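Chapter 9
Sorting Kits for Two-Arm Cells

A sorting kit is sold as a set: trays, a parts list and the software that tells each arm where to reach. This chapter looks at one such product, the Plarero kit from Zurnamico, and at what a buyer should check before ordering it. 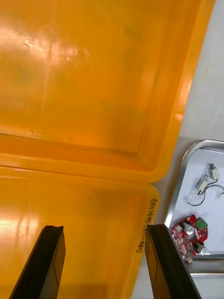
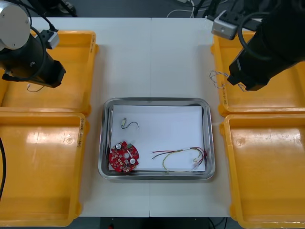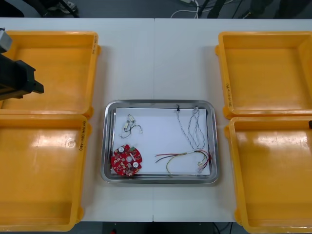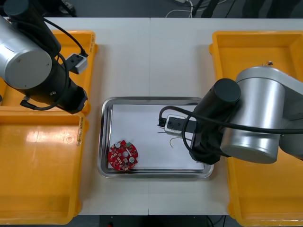 Figure 9.1 Yellow plastic trays and a steel tray holding a red circuit board, with wires or small motors beside it.

The kit is listed at 3439 euros, with a spare tray set at 379. Dalia Tamošiūnaitė reviewed it in April and found the boards easier to handle than the wire harnesses. Thin wire bends, tangles and rarely lies the same way twice – a point the sales sheet leaves out.

Her review also compared the 70-page manual with those of two rival kits, Traser and Ekinci. Section 9.1 covers tray layout and labelling. Section 9.2 deals with grippers, and Section 9.3 with the terms of the service contract.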